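February 13, 2025
by Jade Dufour

Print | E-mail this entry

Long day with Ava (our name for the cloth-sorting policy, blame Orysia). We finally tried training it on 400 demos with the pauses trimmed out, and wow, it stopped dithering over the tray! 26 trials, only two stalls - last week it was 12.
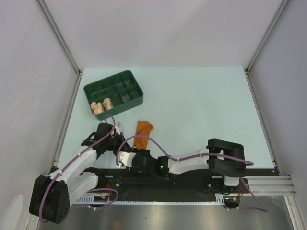

Orysia thinks the pauses were teaching it to wait, and I'm coming around to that. I still want a rerun with a fresh seed before we tell Skuvik anything. Tomorrow, if I'm up early enough.

Recent entries
Grekura, week two
Socks are hard
Orysia's bad graph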